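We use cookies to improve your visit. Accept | Manage settings

The Last Drive

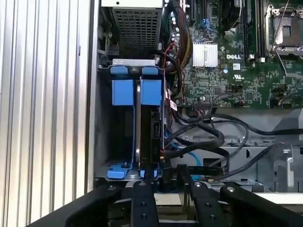

My aunt kept the ferry records at Astby for 29 years, all of them on the old Dell. After the office shut she left it to me with a note - get the letters off first.

I opened the case on the kitchen floor at Jenimitz. The blue tabs were stiff. By midnight I had 340 letters, every one to the same man in Zurkorbridge, and none of them sent.

I rang her in the morning and said the disk was blank.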